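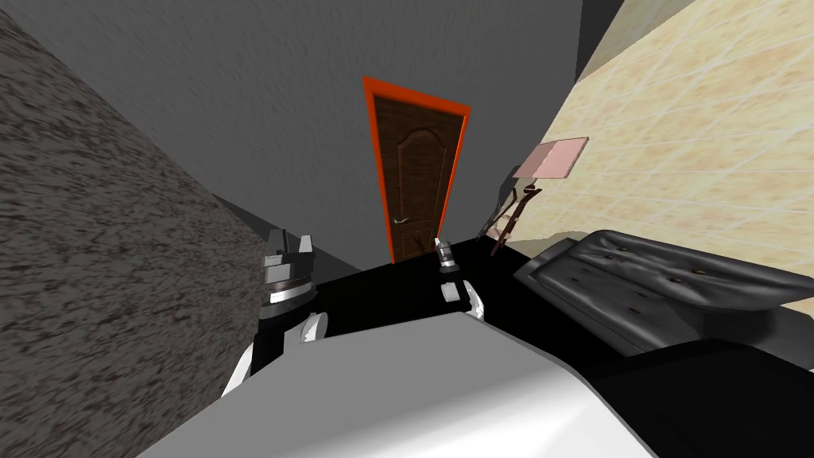 Progress report - Trinside building, contract cleaning
To: Santosh Rastogi
18 July 2026

Santosh, quick one before the walk-round. Longer version with the invoices comes in August.

Where we are
Carpets on floors one through three finished. Fourth floor half done, held up by the furniture move, which was supposed to be over two weeks ago. Crew is working around the desks for now. Slow going - lots of edges by hand.

Upholstery: 29 chairs left out of almost 300. The ones left are the pale wool ones from the Brøndum meeting rooms. Holding off on those until the dye test comes back. First test on the underside of a seat bled a little with the usual shampoo, so we switched to the low-moisture foam and are testing again. Do not let anyone spot clean them with kitchen spray in the meantime please. Somebody already did one.

Stairwells stripped and sealed. Two coats. The landing by the loading dock needs a third, it gets the pallet jacks.

Not done
Lobby windows, outside. The lift company (Clidero) canceled and we are rebooked for the first week of August.
Break room vents. Need a key. Asked twice.
The long sofa in reception. There's a ink mark on the left arm that will get lighter but I don't think it comes out all the way. Told the front desk so they aren't surprised.

Money
Labor is on budget. Supplies over, mostly the foam, which costs more than what we quoted for. I'd like to cover it from the window line and not ask for extra, if you're ok with that. Need a yes in writing. Also still waiting on the second payment, the one that was due when the stairwells were signed off.

People
Down one on the evening crew. Lustamura are lending us a person for the wool chairs, she has done a lot of fine fabric and I'd rather wait for her than rush it. No extra charge to you, same hourly rate.

Complaints
Two since the last report. One was smell on the second floor, gone after we left the fans on overnight. Other was a damp carpet outside the copy room at opening time. Fair complaint. We now stop wet work four hours before the doors open.

What I need from you
The vent key
Yes or no on the supplies
A firm date for the furniture beeing off the fourth floor

If the floor is clear by the end of the month we finish the carpets in two nights. If not, they move to August with the windows.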